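Trerenier ward carts, a little gallery
Posted 10th November

I've been sorting out the carts on our practice ward since May, and I finally have something to show for it! Drawers first, then the outsides. 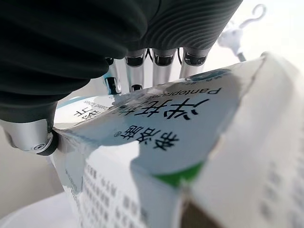

Pantoprazole, in a box that's a bit crumpled on top.

Teal edging on this one, pale gray sides, casters underneath (I love a cart that rolls).
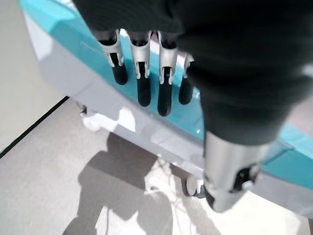 How often do you clean the casters?
Every 2 weeks, with a damp cloth and an old toothbrush.

Lower drawer open: blister pack, a box with green markings, a small amber bottle.
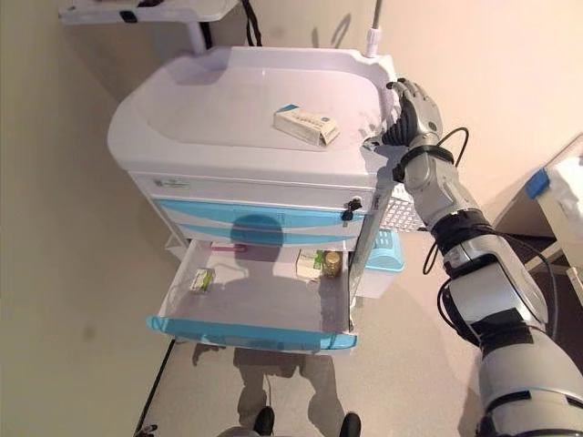 Tullard wrote in to say they'd put all the glass in a divided tray, and I'm tempted.

Last stop, over by the bed.

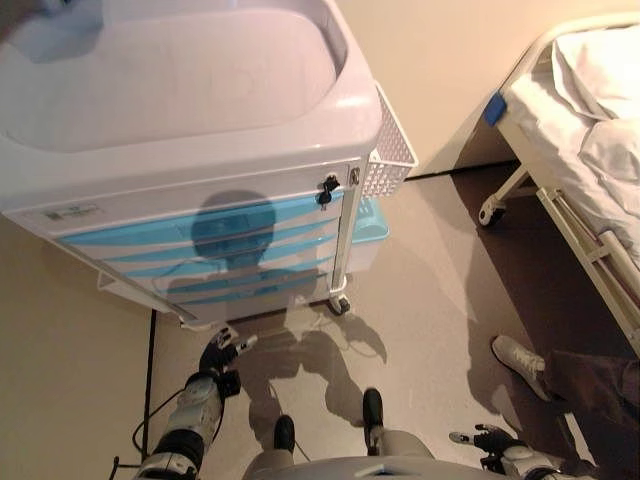
Baby bath cart, blue stripes and side basket.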